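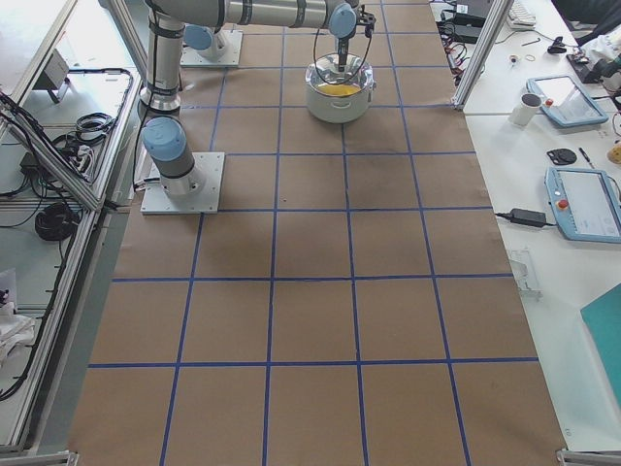

Bit-na Maeng wrote to us that she had carried her Geltoritz 36 through four airports in one journey and that only the side handle disappointed her, as it was too stiff for a full bag. We have made the side handle softer on all bags sent out from November, and owners of the earlier bag can ask us for the new handle without charge.

Geltoritz 36
Travel backpack for cabin use
By Fallmont

Price: £200
Volume: 36 litres
Weight: 1,373 grams, empty, with hip belt
Outer fabric: 660 denier nylon
Colours: black, moss green
In stock

About the bag

The Geltoritz 36 is made for people who wish to travel with one bag and keep it with them. It opens flat like a suitcase, on three sides, and you carry it on the back like a rucksack. When you check in late, or when you must change to another flight at short notice, you do not have to ask where your luggage has gone.

Please look at the rules of your airline before you buy. The airlines do not all accept the same size, and some of them have one rule for the basic ticket and another for the more expensive one. We are often asked if the bag is "allowed", and we can not answer this for every company. If your ticket permits only a small bag under the seat, the Geltoritz 36 is too big and you should look at our day bag, the Gerkska.

Inside

The main room has two straps and one mesh wall. The mesh wall can be taken out with a zip, and many owners do so in winter when the clothes are thick. There is a flat pocket against the back for a computer, with its own opening from the side, so that you do not need to unpack at the security control. In the lid you find a small pocket with a key hook. We do not advise to put a passport in this pocket, because it faces away from you when you wear the bag.

There is no inside bottle pocket. The outer one is elastic and holds a normal bottle, but not a very wide one.
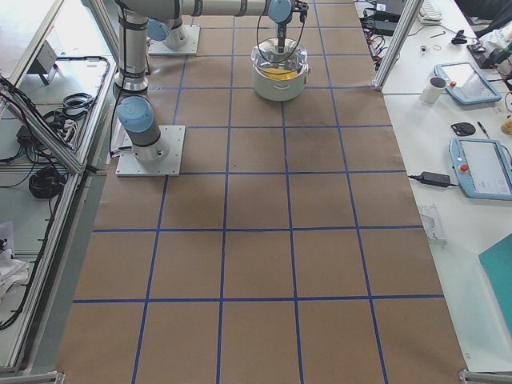
Packing the Geltoritz 36 is easier if you decide first what shall lie at the bottom. Put shoes there, with the soles against the lower wall, and then rolled clothes, and the things you need on the way at last. For a long journey it helps to lay out everything on a table the evening before. Lorraine Tipoki from our shop marks her table in squares for this, and brown paper with lines of blue tape, like on the table in the photo, serves well for such a purpose. She gives one square to each day of the trip and one to the washing things. A square that becomes too full is a sign to leave something at home. Use a tape which comes off easily if you put it directly on the furniture.

Carrying system

The shoulder straps are padded and can be hidden behind a panel when you hand the bag to a bus driver or put it on a rack. To hide them, loosen both buckles at the bottom, push the straps upwards under the panel and close the zip from left to right. It goes a little heavy the first times.

The back comes in one length only. It suits most grown persons, but if you are very tall you will feel that the hip belt sits high. Ingvar Riis asks under his review whether a longer back is planned. We are working on it, but we do not have a month to tell you yet.

The hip belt can be removed completely. Open the two hooks behind the lumbar pad and pull the belt out to one side. 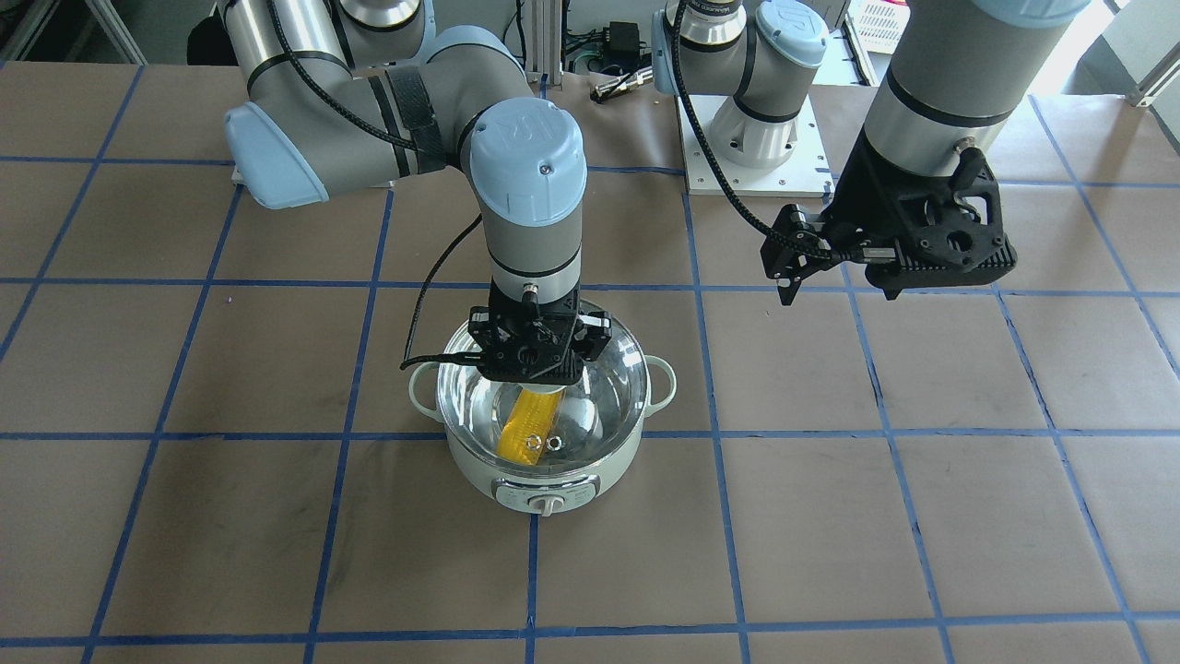 Without the belt the bag is lighter and slides more easily into the locker above the seat, but we would keep it on for any walk longer than from the station to the hotel. The chest strap stays on the bag in both cases. It can be moved up and down on a rail, and it has a whistle in the buckle.

Rain and care

The fabric is coated on the inner side and will stand a shower. The zips are not waterproof. For heavy rain you need the Chowdary rain cover, which is sold separately and fits over the bag also when the bottle pocket is in use.

Wash the bag by hand in lukewarm water with a mild soap. Do not put it in a machine or a dryer. Let it hang open until it is fully dry, with the lid downwards. If a zip becomes slow, rub a little candle wax on the teeth.

What is in the delivery

One Geltoritz 36 backpack
One removable hip belt
One removable mesh wall
One address label
One spare buckle for the chest strap

Questions from customers

Can I lock the main zip?
Yes, the two sliders have rings which meet, and a small padlock goes through both. The lock is not included.

Can it be checked in?
It can, but hide the straps and take off the hip belt first. The guarantee does not cover damage made by luggage belts.

Does the moss green look like on the screen?
Tove Brøndum answers at our shop: it is darker in daylight than most people expect. We can send a piece of the fabric by post.

Guarantee and return

We repair faults in seams, zips and buckles for five years from the purchase. Keep the receipt. An unused bag can be returned within one month with all its labels. For repairs write to Iman Ait Ali at the workshop and add a photo of the damaged place, and tell us also if you need the bag back before a certain journey.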